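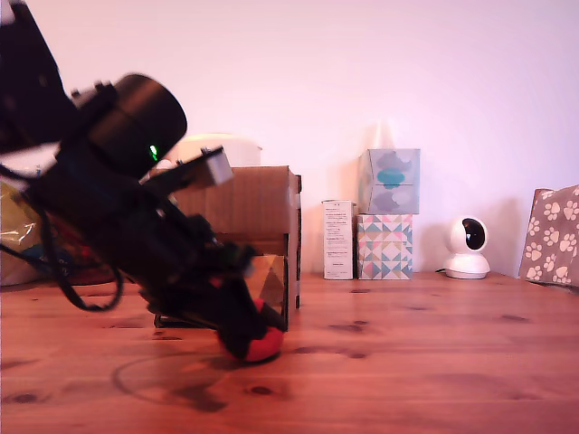

Puvmont 収納・梱包用品 > 段ボール箱 > 上面開放型 > Skotton

Skotton 上面開放型段ボール箱 SK-224

製造:Puvmont
品番:SK-224
販売単位:1枚(折りたたみ状態)、3枚組
価格:1枚 1,429円、3枚組 2,862円(いずれも税別、送料別)
在庫:あり
出荷元:Dandurham倉庫
仕様改訂日:2020年4月17日

製品概要

Skottonは、小物の一時保管、仕分け、片付けに用いる上面開放型の段ボール箱である。上面にフラップを持たず、組立後は常時開口となる。棚に収める用途のほか、床や卓上に直接置いて物を出し入れする用途を想定している。

対象とする内容物は、ボール、玩具、布製品、樹脂容器、文具など、単体で自立しないもの、または転がりやすいものである。蓋を必要とする場合や輸送に用いる場合は、同社のDamascenoシリーズ(上面フラップ付き)を選定すること。

仕様

外形高さ:224 mm
質量:500 g(組立後、内容物を含まない)
材質:両面段ボール、無漂白クラフトライナー
色:茶(表面、裏面とも無塗装)
接合:側面継ぎ代の糊付け(出荷時接着済)
底面:突き合わせ式、テープ留め
上縁:折り返しなし、切断面露出
印刷:なし
付属品:なし(底面用テープは別売)

上縁は段の断面がそのまま露出する。手の触れる頻度が高い場合や、縁のつぶれを避けたい場合は、紙テープを上縁に沿って貼り、内外に折り返して保護する。この処理による外形高さの変化は公差内とする。

内面と開口部 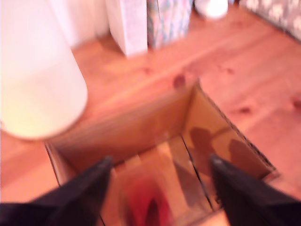 内面は外面と同じクラフト紙で、印刷も塗装も施していない。無塗装面は照明の向きによって明暗の差が出やすく、壁面ごとに色調が異なって見えるが、材料は同一である。暖色の床の上で使うと、奥左側の壁が橙色を帯び、右側の壁が黄みのある淡い色に見えるといった差になる。底では板の合わさる部分が細い暗色の線として現れる。赤い品物のように地色と色相の離れたものは、底に置いた状態でも上から見分けやすい。反対に、茶系や生成りの品物は地色に紛れる。その場合は底に白色の紙を敷く。

開口部に仕切りや桟はない。上から手や道具を差し入れて内容物を取り出す際、動作を妨げる部材がないため、箱を持ち上げたり傾けたりせずに作業できる。底の隅に入った小物は、箱の対角方向から取り出すと壁面に当たりにくい。

組立手順

1. 折りたたまれた箱を開き、角を直角に起こす。
2. 短い側の底フラップを内側に折る。
3. 長い側の底フラップを重ね、縁同士を突き合わせる。
4. 突き合わせ部の外側にテープを貼る。テープの端は側面まで回す。
5. 箱を平らな面に置き、底の浮きを確認する。
6. 浮きがある場合はテープを剥がし、手順2からやり直す。

内側からのテープ貼りは任意とする。粒状の内容物や、継ぎ目に挟まりやすい薄い紙片を入れる場合は、内側にも貼る。テープは幅の広いクラフトテープまたは布テープを使用する。セロハンテープは経時で剥離するため不可。

設置

平滑で乾燥した面に置く。木製の天板や床材の上では、箱を引きずらずに持ち上げて移動する。箱の底に砂や金属片が付着したまま滑らせると、塗装面に傷が残る。

開口部の上に別の容器を載せて仮置きする場合は、容器の底が上縁の二辺以上にかかるようにする。一辺のみに荷重がかかると縁が座屈し、折り目が残る。仮置きは軽量物に限り、液体の入った容器は載せない。上縁に載せた物は横方向に固定されないので、箱を移動する前に降ろす。

卓上で使用する場合は、箱の手前側に作業用の余地を残す。ボールなどの球状の物は、取り出した直後に転がることがある。受け皿や浅い縁付きの板を併用するとよい。

側面の窓加工

受注加工として、側面下部に半透明の樹脂板を貼った窓を設けることができる。箱を開口側からのぞかずに残量を確認する用途に用いる。窓の位置は角から離して指定する。角に近い窓は側面の剛性を下げ、上からの荷重に対する座屈の起点になる。

加工の最小ロットは500枚とする。少量の場合は、購入者側で側面を切り抜き、内側から樹脂板を貼る方法でも対応できる。切り抜き後の箱については強度の保証対象外となる。

保管および廃棄

未使用品は折りたたんだ状態で水平に積み、直射日光と湿気を避ける。立てかけて長期間置くと反りが生じる。反りの出た箱は、組立後に開口部がひし形に歪むことがある。軽度であれば、反対方向に軽く押して直角に戻す。

使用済みの箱はテープと樹脂板を取り除き、古紙として分別する。油、塗料、食品の付着したものは古紙に出せない。

制限事項

・食品を直接入れないこと。
・屋外および水のかかる場所で使用しないこと。
・乗ったり、踏み台として使用したりしないこと。
・火気、暖房器具の近くに置かないこと。
・濡れた物を入れないこと。底のテープの接着力が低下する。

改訂内容

今回の改訂では、底面の折り罫の位置を変更した。旧仕様では長い側のフラップの縁がわずかに重なり、底の中央に段差が生じることがあった。新仕様では縁が突き合わせとなり、転がりやすい物を置いたときの偏りが小さくなっている。外形高さと材質に変更はない。旧仕様品の在庫は9月まで、同一品番の末尾にAを付して販売する。新旧の混在を避けたい場合は、注文時の備考欄に記入すること。

改訂図面の担当はIvone Toledo。図面の請求には品番と使用目的を明記する。

関連製品

Damasceno 上面フラップ付き段ボール箱
Skotton用 底敷き紙(白)
Skotton用 側面窓用樹脂板(半透明)
クラフトテープ 整理番号1429

お問い合わせ

品番、数量、希望納期を添えて、Puvmont 梱包用品係まで。加工品の見積もりには、窓の寸法と位置を記した略図が必要となる。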